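Dezember 2024, Mittwoch

Heute habe ich endlich wieder Zeit zum Schreiben. Draußen ist es seit dem Morgen grau, und ich bin nach der Arbeit gleich nach Hause gegangen, weil ich das Heft von der Großtante aus Doncombe weiterlesen wollte. Es ist ein Rezeptheft, begonnen im Jahr 1895, und ich lese es sehr langsam. Die alte Schrift macht mir Mühe. Für eine Seite brauche ich oft einen ganzen Abend, und manche Wörter stehen in keinem Wörterbuch.

Ich bin jetzt auf der Seite 17. Dort geht es um Brot, das man aus altem Brot macht. Man weicht die Rinden ein, drückt sie aus und gibt sie zum neuen Teig. Die Schreiberin nimmt 300 Gramm davon, was mir viel erscheint. Am Sonntag habe ich es versucht, und der Laib ist flach geblieben, aber der Geschmack war kräftig und ein wenig säuerlich.

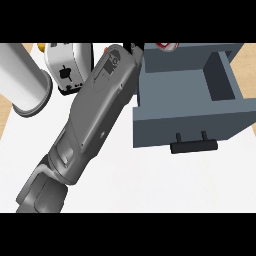
Grauer Arm über weißem Tisch

Am Abend habe ich mit Tươi Tiêu telefoniert. Sie wohnt noch in Hukcombe und backt viel besser als ich. Sie meint, ich habe den Teig zu kurz ruhen lassen, und außerdem sei mein Mehl zu fein. Wir haben lange über das Wort „Vorteig“ gesprochen. In meiner Muttersprache gibt es dafür kein eigenes Wort, man sagt einfach „der Teig von gestern“. Das gefällt mir fast besser.

Danach habe ich versucht, die nächste Seite abzuschreiben. Zwei Zeilen sind mir unklar geblieben. Es könnte „Kümmel“ heißen oder auch „Krümel“, beides würde passen. Ich habe beide Wörter mit Bleistift an den Rand meiner Abschrift gesetzt. 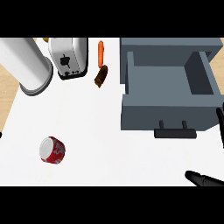
Text und Abschrift: Tươi Tiêu und ich

Vom flachen Laib ist noch die Hälfte da. Getoastet ist er recht gut, mit Butter und etwas Salz. Ich habe zwei Scheiben gegessen und dabei den Brief von der Bibliothek gelesen. Man bittet mich, das Heft im April vorbeizubringen, damit es dort jemand ansehen kann. Ich weiß noch nicht, ob ich es aus der Hand geben möchte. Vielleicht bringe ich zuerst nur die Abschrift.

Morgen muss ich Roggenmehl kaufen, das grobe, und den Teig schon vor dem Schlafengehen ansetzen.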